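Cletcombe Shared Kitchen Group
Minutes of the monthly meeting, August 10, 2022
Held in the upstairs office, Skuvodwood building, 5:30 p.m.
Present: 8 members. Apologies received from two others.

1. Last minutes
Read and approved with one fix. The dishwasher filter was cleaned in July, so it comes off the open list. Hooray!

2. The drying corner
This took up most of the evening and we had a great time with it. The plan to get cups and bottles off the kitchen counter and onto a table of their own, using a rack with upright bars, got a warm welcome from everybody in the room. People love being able to stand a tall bottle up without it rolling into the sink, and one member told us the counter by the kettle is a joy to use again (there's room to make a sandwich!).

Points raised:
The tall things do best in the rack. Short mugs tip over between the bars, so mugs go back to the shelf tray.
Lids were discussed at length. Agreed that lids get dried by hand and put back on before the cup goes home.
A member asked if bowls could go in too. We tried it with two soup bowls during the meeting and they took up the whole thing, so no bowls.
The table has a lovely wood top and we want to keep it that way. A folded dish towel goes under the rack whenever anything in it is dripping. Towels are in the second drawer, the striped ones please, the white ones are for hands.
Agreed to keep the drying table where it is until February and look at it again then.

3. Left-behind cups and bottles
Anything in the rack on Friday at closing goes to the shelf by the coat hooks. It stays there two weeks. Several members offered to bring masking tape and a marker so that names can go on the bottoms, and the idea went down so well that tape was produced from a bag on the spot.
The fate of unclaimed items was left open. The Saragih street pantry may take clean ones. One member will ask and report back.

4. Money
Balance at the start of the month was $1191. We agreed to spend up to $40 on a second rack of the same kind and a new bottle brush, the long one with the bendy neck. There was a cheer for the bottle brush.
The $400 set aside for the water filter stays set aside. The quote from Sivum has not come in yet.

5. Cleaning rota
The rota is full through the end of September, the first time this year, so thank you all! Wiping the rack has been added to the Wednesday job. It means the bars as well as the base, and the grooves in the bottom need an old toothbrush. The toothbrush lives in the jar under the sink and is marked RACK. Please don't use it on the tile.
Swaps are fine, just write them on the sheet.

6. Any other business
The freezer label pen has gone missing again.
A request for a quieter trash can lid was greeted with real feeling. To be looked into.
Somebody asked whether we might do the pancake breakfast again. Yes! Date to be picked at the next meeting.

Actions
Buy second rack and bottle brush, keep the receipt.
Ask the Saragih pantry about cups.
Chase the Sivum quote.
Put the Friday note up at eye level beside the drying table.

Meeting closed at 6:40 p.m. Next meeting is the second Wednesday of next month, same room, and whoever has the big teapot is asked to bring it.
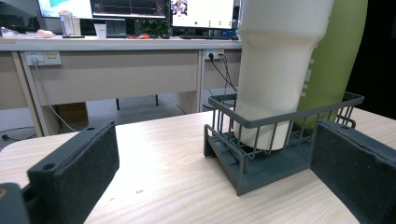
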